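Grovilent House, Shared Kitchen and Laundry
Walk-round checklist with comments
Done 8th June by Norbert Jelínek, with the Zelenák building plans in hand

Hello everyone, and thank you for putting up with me while I wandered through with my clipboard during lunch. I've kept the same order as last September so you can lay the two side by side if you want to. Where an item just says OK, I looked and had nothing to add, which for me is saying something.

1. Front entry and hallway
Door closes and latches by itself: OK
Floor mat lies flat: NO. The corner nearest the mailboxes curls up again. I pressed it down with my shoe and it came right back. Please order the heavier kind this time, even if it costs a little more.
Lights: OK, and so much nicer since the new bulbs went in.

2. Fire extinguishers
Tag 521, hallway: pin in place, needle in the green, seal good.
Tag 136, kitchen: needle in the green, but someone has hung an apron over it. It's a lovely apron. It now has a hook of its own behind the pantry door.
Service by Staltel is due in September for both. I'll call them, so you don't have to.

3. Stove and hood
Burner knobs turn and click off: OK
Hood filter: NEEDS CLEANING. I know this is the job we all hope somebody else will get to first. Hot water, dish soap, a long soak, and let it dry all the way before it goes back.
Gas shutoff handle reachable: OK, now that the baking trays have moved.

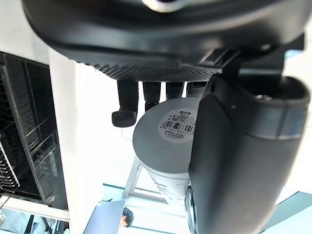 4. Vents, screens and anything with small holes in it
Lint and grease love a small opening, and I'd like all of us to get in the habit of looking closely at them. The dryer vent outside had a good handful of fluff behind the flap, which I pulled out. The bathroom fan was dusty but moving air. When you check a cover, look for the kind of even, regular dotting you see on the black mesh band there, with each little hole showing; if part of the pattern has gone gray and blurry, it's time for the brush. The soft brush lives in the Teliso cupboard, second shelf, and I would be grateful if it went back there.
Dryer vent: OK after cleaning
Bathroom fan cover: CLEAN SOON
Pantry grille: OK

5. Cords and outlets
Outlet by the sink trips and resets with the test button: OK
Kettle cord: REPLACE. There's a nick near the plug. I've taken the kettle away and put it on my desk with a note on it, and I'm sorry to the tea drinkers. The spare is under the counter.
Extension cord in the laundry: NO. We talked about this one last time. It runs across the doorway and it has to go. If the iron won't reach, let's move the ironing board closer to the wall outlet and see how everybody likes it.
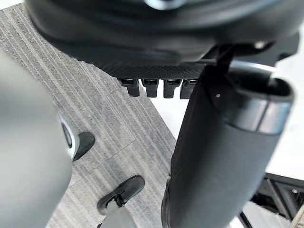

The power strip behind the folding table is fine for the radio and the lamp, but please keep the space heater off it, even on chilly mornings. Heaters go straight into the wall.

6. Water
Tap temperature at the kitchen sink: OK
Washer hoses: no bulges or drips, though the left one is getting stiff. Put it on the list for fall.
Floor drain: slow. I poured a bucket down and stood there long enough to finish a whole cookie.

7. First aid box
Bandages: 14 left, plenty for now
Burn gel: 2 packets, both in date
Scissors: MISSING. If they went home with you by accident, just slip them back in the box. I won't ask.

Still open from last time: the curled mat, the extension cord, the loose stair tread by the back door. Norbert to chase the tread with Zelenák.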